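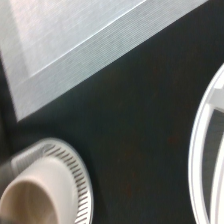 Coffee corner, December update

Quick one, the building closes at 6 and I still have to rinse the pitcher. People at the Nirnthorpe open house kept asking about the coffee setup at Arkitz, what machine, what pods, why the black cloth, so I'm putting it all on one page. Gallery plus notes. Mostly notes, sorry.

Short version: one single-serve machine with a frother side, one milk pitcher, a mug, pods. That's the corner. It replaced the big drip pot that sat on the windowsill for years and made everything taste like the windowsill.

The cloth. Black, covers the table. Got asked about this more than the coffee. Coffee drips don't show much on it, powdered sugar shows like crazy. Shake it out, wash it cold, hang it up. Don't iron it, I tried, got a shine mark on one corner and now that corner goes to the back. If you're buying one for yourself get it longer than you think, ours shrank a bit the first time.

The machine. Dark gray, narrow, tall at the back. Pod goes in the top, mug on the round grate in front. The frothing part is lower and sits to the side, three little black buttons on the front of it. I like that it's all in one piece, one cord to the wall, one thing to lift when you wipe down the table. It's not light though. Two hands.

Pods. We've settled on the Magagula ones for now. They come in a flat box from Prurunar, the little import place by the train station, and they'll order extra if you call before Wednesday. The medium is the one everyone likes. The dark is fine with milk, kind of ashy without. The decaf I can't speak to, it's always gone when I get there, so somebody likes it.

Basic latte, how I make it:

Fill the tank. Check it's really pushed in, it likes to sit a quarter inch off.
Milk in the pitcher first, cold, from the fridge. Not past the line.
Start the milk.
Pod in, lid down, mug under.
Brew small. The large setting on a single pod comes out like tea.
Milk over coffee, foam last, spoon it if it won't pour.

Takes a few minutes start to finish. The milk takes longer then the coffee, which is why it goes first. Took me a month to figure that out, I was standing there every morning with a cup of coffee going cold.

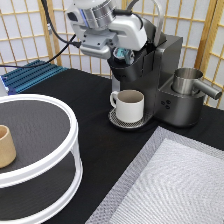 White mugs were my idea. You can see how strong the brew is as it comes out and stop it if it's gone pale. Matte ones mark up from spoons though, little gray lines inside. Baking soda on a damp cloth gets them off, most of them. The glossy ones from the old kitchen didn't do that but they were huge and the handles got hot.

Mug height matters if you're shopping for a machine like this. Our tall travel cups don't go under the spout with the tray on. Take the tray off and they fit, but then you get drips on the table (see: black cloth).

Pitcher stuff. Stainless, straight handle that sticks out to the side. Turn the handle away from where people walk. I've caught it with a sleeve twice, full both times. Rinse it right after pouring, hot water, no waiting, milk sets up fast and then you're scrubbing. No steel wool. No dishwasher either, at least that's how we do it, the bottom part where it sits on the base needs to be bone dry before it goes back on. Wipe the base too.

Oat milk works. Almond milk works a little. The foam on almond is gone by the time you sit down. Whole milk is the best by a mile, and skim makes a big stiff foam that looks great and tastes like nothing.

What it costs us: box of pods lasts the studio 6 days if the evening class stays out of it. If they don't, less. We went through 81 pods the month of the sale and I stopped writing it down after that. Jar is next to the sugar. Put something in the jar.

Cleaning. Empty the drip tray every night, lift the grate out and do under it, there's a ring that builds up round the black rim. Used pod comes out at the end of the day, please, don't leave it sitting in there over the weekend. Once a month run plain water through twice with no pod. Descale when the light says so. We use the liquid kind, the powder left bits.

Things we tried and dropped:

Syrups. Sticky pump, sticky table, ants in the spring.
A little rack for the pods. Took up more room than the pods did.
Refillable pods. Good idea, grounds everywhere, gave up after a week. Might try again with a coarser grind, someone at Prurunar says that's the trick.
Cinnamon shaker. Kept this one acutally. It's in the drawer.

Still on the list: a longer extension cord, a second pitcher so the oat people and the regular people can stop arguing, and a decent spoon. All our spoons walk off. If you have one with a blue handle at home it's ours.

More photos when the shelf goes up, probably after the holidays. Questions go on the clipboard by the door or just come find me, I'm usually in the back room before lunch. And if you finish a box of pods write it on the list. The empty box does not count as a note.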